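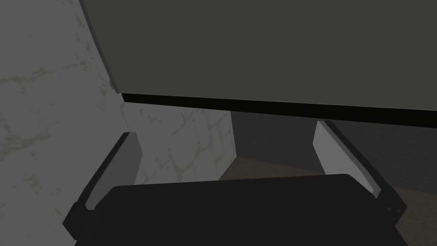
Gripper open, nothing between the fingers, grey panel overhead. Welcome to my new desk job.

Right, a few people asked what I do all day now that Bivik is in at work, so have a thread. Get a brew.

For anyone new, I'm with Shehu, at the Taturcombe site. We look after holiday flats: turn them round, restock the kitchens, put everything back where the next guests expect it. I did that on foot for years, with a trolley and very bad knees.

Bivik is the robot system. Two arms, white body. It hasn't set foot (wheel?) in a real flat of ours yet. It does all its practising in rendered kitchens on a computer, and four of us came off the rounds to watch the runs and mark them up.

My queue on Thursday was 212 clips. Each one gets a tag and, if I can be bothered, a note. Holding, not holding, too close to something, wrong item, not sure. "Not sure" was my favourite for the first month.

The thing I didn't expect was how much of the old job I'd use! I know where people bang their hands in a small kitchen because I've banged mine on all of it. Anything low with an edge on it, I'm sat there wincing at a screen.

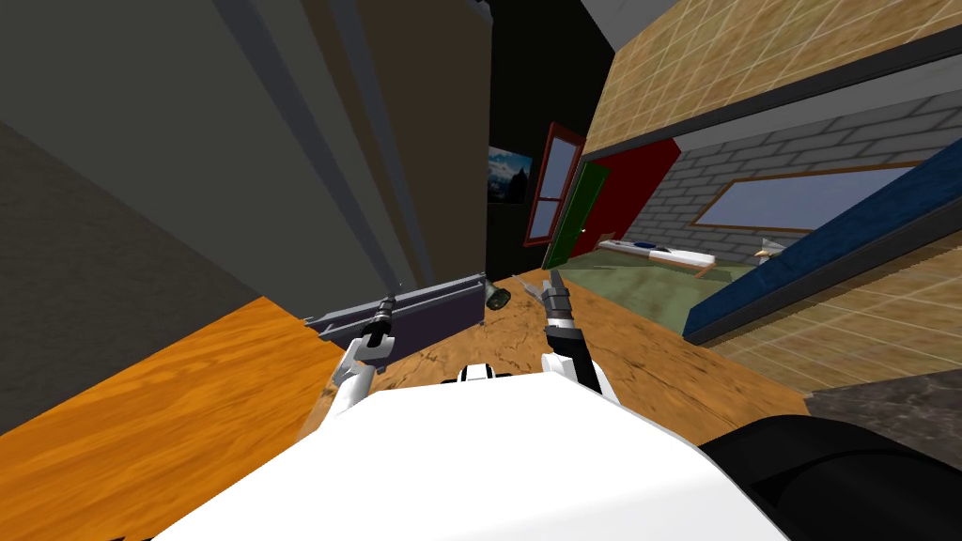 Tagging is mostly deciding what matters in a picture full of stuff, and that's where us old hands disagree with the engineers. They'll look at the arm that's busy. So the left gripper's got hold of a long flat dark bar, fine, tag it as holding, next. I'm looking at the little olive-green thing lying on its side just past the end of the bar, because on the rounds a small thing on its side is the one you send flying with your elbow. I put it in the note. There's now a tag for it, "loose item near work", and I'm prouder of that than I should be.

Also the whole kitchen comes at you on a slant. First week I had my head tipped over like a spaniel and went home with a stiff neck. You get used to it. Mostly.

Now the less cheery bit. Hours. The rounds team at Taturcombe kept theirs, in writing, until the end of April. After that it's "under review", and so is everyone's patience. Nakovcombe didn't get it in writing and they're rightly cross.

Us four got 50 pence an hour extra for the tagging. I'll take it, thanks very much, but I'd be fibbing if I said it didn't feel odd having tea with the girls who are still out lugging linen.

And the job's lonelier. On the rounds you'd natter all the way up the stairs. With headphones on and a queue to get through I can go till 11 without saying a word to a soul. We've asked for a shared break and we've got one, 20 past ten, kettle on, screens off.
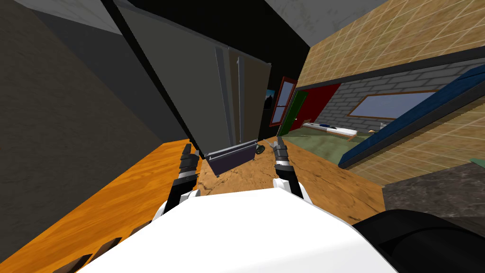 Both arms up, small grey box by the bottom of the fridge, and me typing notes.

Someone replied asking if I'm training my own replacement. I've thought about it a lot (usually at 3am). Could be. What I've asked for at every meeting is that if it ever does come into the flats, one of us goes in with it, on full pay, with the say-so to stop it. Management wrote it down. I wrote down that they wrote it down.

Knees are loads better, by the way. Eyes are worse. I've got an appointment at the optician's and I'm sending Shehu the bill.

Last one for tonight. If your place is bringing something like this in, ask who marks the footage and what they're paid before you ask how fast it goes. Happy to answer questions, but it'll be after tea. 43 clips left over and they want them by the morning.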